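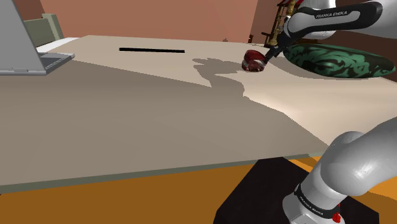 By the Flillside workshop desk | Updated in March | 2 min read

A robot arm that drops things is annoying. One that closes on a thing it isn't properly lined up with is how you lose a glaze, a fingertip or the table finish. We've been reading the letters about bench arms all winter, and most of them start with the same line: it worked in the simulator.

I'm sure it did. The simulated bench has a spotless top, a laptop well off to the left and a small red object at the far side, already at the fingers. Even so, there's a big patterned dish right beside it. My first tip is to move the dish. If you're testing a grasp, the good crockery goes in the cupboard, along with anything else you'd be sorry to sweep up.

The fault our readers describe goes like this. The arm reaches out to the far side of the table, the fingers close a bit early or a bit off centre, and the program carries on as though it has hold of something. One reader using Lurkamero, a home control program, sent us a log with 1404 attempts in it and 81 marked as good grasps when the gripper was shut on air. The maker's reply was to update. I have my doubts. An update won't tell you how wide your fingers are.

Try these before you pay for anything:

Run the reach at the slowest speed with nothing in the way, and stop it by hand at the far end. Do it twice.

Check the stop button from where you'll be standing, which may be a fair stretch from where you set it up.

Put a soft mat down — an old tea towel will do — and keep it clear of the fingers.

Have the program check the finger gap after closing. If the gap reads zero, it has nothing, whatever the screen says.

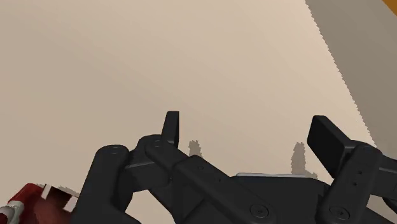 Workshop > Grippers and Clamps

An open gripper deserves a slow look before each session. With the two pads wide apart you can see the inside faces, and the links and big screw heads lower down are in view too. Switch off at the wall first. Then wipe the pads, feel for play in each finger and try the screws with the right driver. Don't lean on them.

Watch the shadows as well. If your setup finds things by camera, a dark patch between the fingers can pass for an object. Skalero sells a clip-on lamp for this and Lumanlan sells a mat. I'd shift the desk lamp and see if the false grasps change before spending a cent on either.

Keep kids and pets out of reach of the arm, and leave the power off until your hands are clear.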